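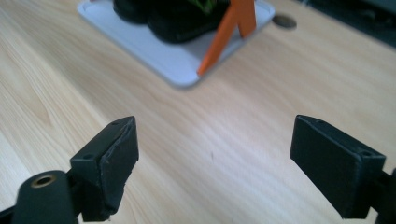
Kiros Lemma: 지난번 점검표에는 결제 확인 창 항목이 한 줄뿐이라 통과인지 보류인지 판단하기 어려웠습니다. 이번에는 화면별로 나눠 주세요. 상점 화면과 이벤트 팝업은 확인 창이 서로 다릅니다.

요청대로 나눴습니다. 결제 항목은 가번에 모아 두었습니다.

로마리(Lomari) 모바일 업데이트 출시 전 안전 점검표
작성일: 2020년 11월 23일
개발: Grindex
점검: Vokenell
대상: 아이폰, 아이패드, 안드로이드 공통 빌드
판정: 통과 / 보류 / 수정 필요 / 해당 없음

가. 결제 및 유료 재화

가-1. 상점 화면에서 보석 묶음을 누르면 원화 금액이 표시된 확인 창이 뜬다.
판정: 통과
의견: 금액과 수량이 같은 줄에 나옴. 안드로이드에서 글자 크기를 최대로 하면 금액이 다음 줄로 밀리지만 읽는 데 문제 없음.

가-2. 이벤트 팝업에서 바로 구매할 때도 같은 확인 창이 뜬다.
판정: 수정 필요
의견: 팝업의 구매 단추를 누르면 확인 창을 건너뛰고 스토어 결제로 넘어감. 스토어 쪽 인증은 정상. 8월 빌드에서도 같은 내용으로 기록한 항목임.

가-3. 구매 단추를 연속으로 눌러도 결제 요청은 한 건만 들어간다.
판정: 통과
의견: 결제 서버 Wubshet 기록에서 중복 요청 없음. 네트워크를 끊었다가 다시 연결한 경우도 같음.

가-4. 건물 완성 시간을 줄이는 데 보석을 쓸 때 차감될 수량이 미리 보인다.
판정: 보류
의견: 농장과 방앗간은 보임. 부두는 확장 공사일 때만 수량 칸이 비어 있음. 기획 쪽에서 의도한 것인지 답을 기다리는 중.

가-5. 확률형 상자의 구성품과 확률이 구매 전에 표시된다.
판정: 통과
의견: 표의 합계 확인함. 상자 이름이 공지문과 한 글자 다르니 맞춰 주기 바람.

나. 보호자 설정 및 연령

나-1. 첫 실행 때 생년월일 입력 화면이 나온다.
판정: 통과

나-2. 보호자 비밀번호를 설정하면 상점 입장 시 매번 입력을 요구한다.
판정: 수정 필요
의견: 앱을 백그라운드로 보냈다가 15분 안에 돌아오면 묻지 않음. 설정 화면 설명에는 '매번'이라고 적혀 있음. 문구를 고치든 동작을 고치든 둘 중 하나는 필요.

나-3. 비밀번호를 잊었을 때 재설정 경로가 있다.
판정: 통과
의견: 메일은 바로 도착함. 메일 제목이 영어로 나가는 것은 번역 담당에게 전달.

나-4. 친구 마을 방문 중 외부 링크로 나가는 단추가 없다.
판정: 통과
의견: 방명록에 주소를 붙여 넣어도 링크로 바뀌지 않음.

다. 화면 및 신체 부담

다-1. 불꽃 축제 연출에서 강한 깜빡임이 반복되지 않는다.
판정: 보류
의견: 기본 설정에서는 괜찮음. '화려한 효과'를 켜면 마지막 구간이 빠르게 느껴짐. 측정 도구로 다시 확인할 것.

다-2. 진동을 끄면 모든 메뉴에서 꺼진다.
판정: 수정 필요
의견: 수확할 때 짧은 진동이 남음. 아이폰에서만 발생.

다-3. 장시간 이용 안내가 표시된다.
판정: 통과
의견: 안내가 대화 장면과 겹치면 대화가 끝난 뒤 나옴. 이대로 두어도 됨.

라. 저장 및 설치

라-1. 추가 다운로드 전에 용량을 알리고 동의를 받는다.
판정: 통과
의견: 약 700MB. 무선랜이 아닐 때 경고 문구가 따로 나옴.

라-2. 기기 2대에서 같은 계정으로 접속했을 때 저장 내용이 덮어써지지 않는다.
판정: 통과
의견: 나중에 접속한 기기에서 어느 마을을 불러올지 선택하게 되어 있음. 선택 화면에 마지막 저장 시각이 있으면 고르기가 더 쉬울 듯.

라-3. 계정 삭제 메뉴가 설정 안에 있다.
판정: 통과
의견: 남은 보석이 있으면 수량을 알려 줌. 환불 안내 링크는 빈 페이지로 연결되니 고객지원 쪽 주소를 받아 교체할 것.

마. 광고

마-1. 보상형 광고의 닫기 단추가 가려지지 않는다.
판정: 통과
의견: 아이패드 가로 화면 포함.

마-2. 광고를 끝까지 보았는데 보상이 없으면 문의할 수 있다.
판정: 해당 없음
의견: 이번 빌드에는 문의 단추가 빠짐. 다음 업데이트 항목으로 옮김.

점검 후 의견

Kiros Lemma: 가-2는 출시 전에 고쳐야 합니다. 가-4는 기획 답변이 오면 판정을 바꾸겠습니다. 다-2는 급하지 않습니다.

Grindex 클라이언트 담당: 가-2 원인을 찾았습니다. 팝업이 예전 구매 함수를 부르고 있었습니다. 수정본은 2일 뒤에 올립니다. 나-2는 동작을 고치는 쪽으로 하겠습니다.

Vokenell 점검 담당: 수정본을 받으면 가번 전체와 나-2를 다시 돌립니다. 다-1은 안드로이드 태블릿에서도 측정하겠습니다.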